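The two-armed build at the Perkwood shared workshop has moved on to bags and bins, and it's great fun to watch. Treasa Scanlon and the Ní Mhurchú sisters have put the whole thing together on workshop evenings since November, and they named it Dralter after a long argument over tea.

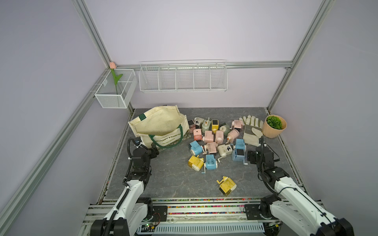
The cell is built from aluminium rail, with lavender walls and a marble-patterned top that Treasa picked because she liked it. Both arms are bolted to the front rail. The wiring took far longer than the metalwork – 13 evenings in all – and there's still a circuit board out in the open waiting for a cover.

The job everyone wants a go at is the tote bag. Canvas folds and slumps as it pleases, so one arm has to deal with the cloth while the other goes inside.
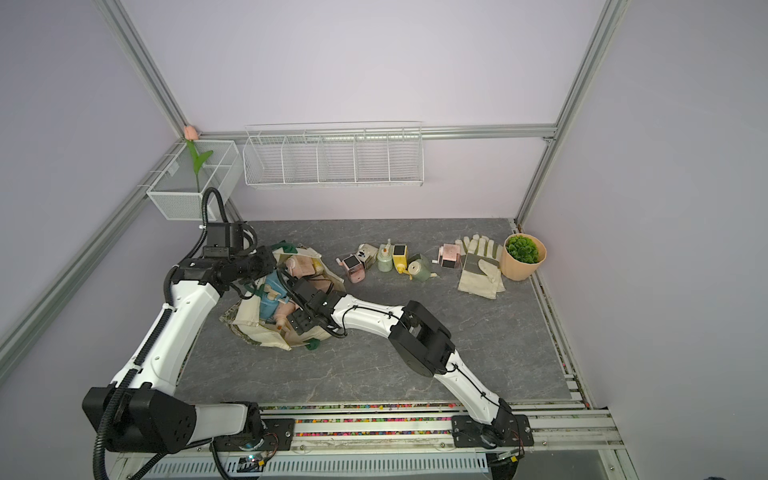 Dralter's right arm reaching into the tote bag in the Perkwood cell.

Both arms also carry their own small cameras, and those views are a treat. You get the weave of the strap and every crease in the canvas, right next to the gripper.
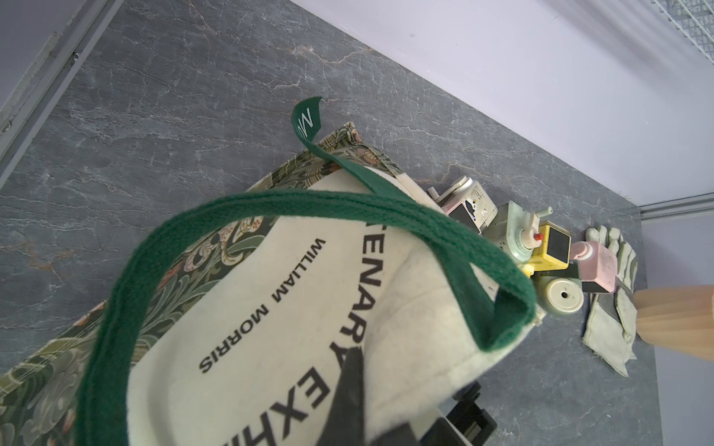 "I could watch that feed all night," says Treasa. "My first arm at home couldn't pick up a sock!"

Then there are the pencil sharpeners, the old hand-crank kind. They're lovely awkward things to grip, all boxes and knobs, and the handles catch on each other when they're in a heap. Members have been bringing them in by the bagful.

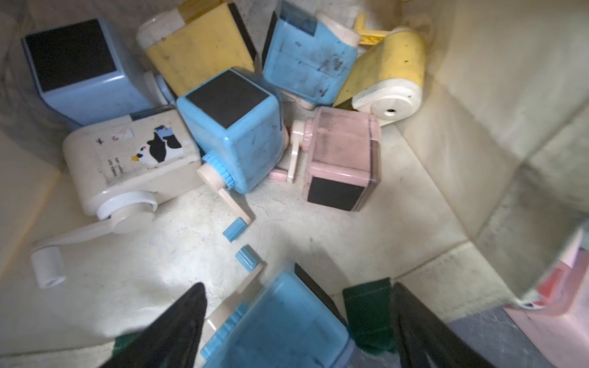 The control software is the group's own and goes by Rendedeo. It now runs both arms from one screen, and a rewrite of the gripper settings is next on the list – softer closing first, then speed. Parts have come to around £1890 so far, shared between the members.

Dralter will be running at the next open evening, from 7 pm in the back workshop. There's room for 25, and anyone who fancies a turn at the controls should put their name on the sheet by the door.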